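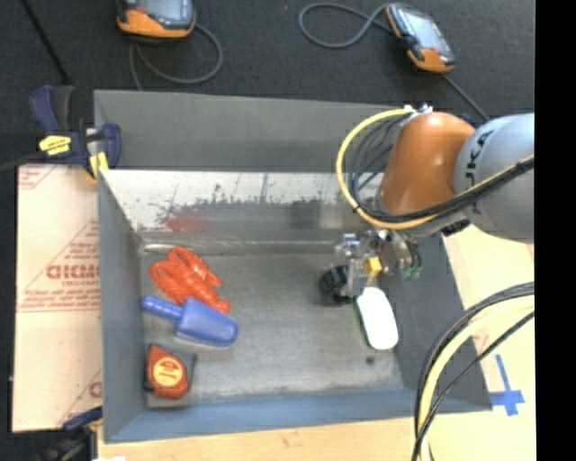
Filed under: Owner Guides > Kitchen & Laundry > Water Softeners

3. Setting the hardness level

The Trasness leaves the factory set to 8. The sales sheet calls this "right for most homes." I would not trust it. Test your own water first.

1. Run the cold tap for 3 minutes.
2. Dip a test strip and read it by daylight. Kitchen bulbs turn every strip the same shade of green.
3. Hold MENU until the number blinks, then enter your reading.
4. Press SET twice. One press looks like it saved. It didn't.

Note: "Auto Sense" is supposed to do all this for you. Brayden Fraser left it on through August and still got scale in his kettle. Leave it off until you have a reading to compare it with.

Caution: Close the bypass valve before you lift the salt lid. The quick start card skips this step.

If code 312 shows up, unplug the unit and start again at step 1. The help line will suggest a new resin tank. Try the plug first.

We use cookies to improve your visit. Accept | Manage choices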